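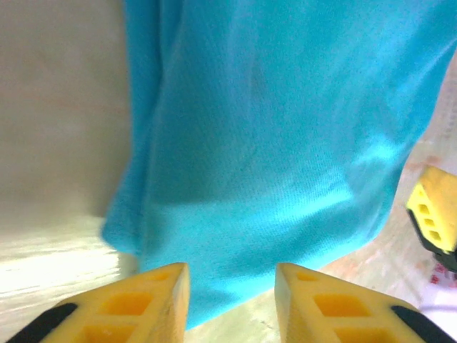
Tuesday, started a bit after lunch.

Textile day! I sorted through the blue pieces from the Kurek box, and the turquoise one is my favorite so far. It's soft, with a fine knit (I'd call it jersey, Trilok says towel, we're leaving the label blank until one of us finds the packing slip). Hold it up by the top and it drops into long loose folds and narrows to a tail at the bottom, and it's already pilling a little. I like that, to be fair. Brand new cloth folds far too politely.

Folding notes, before I forget them:

- Find a corner first, then slide along the hem to the next one. Grabbing the middle and hoping gets you a lump.
- The edge on this piece likes to roll up on itself. Flatten it before the second fold or the stack leans.
- Halves, halves again, then thirds. Bronisława does thirds first and her pile looks better than mine, grr.

Washed the older batch at 60 with no softener, then spun at 800. Hubert wants to try 400 next time to see if the creases come out easier. Fine by me, but he's doing the hanging up!

Still to do: shelf tags for the Mokden pieces, and ask Konrad where the second drying rack went.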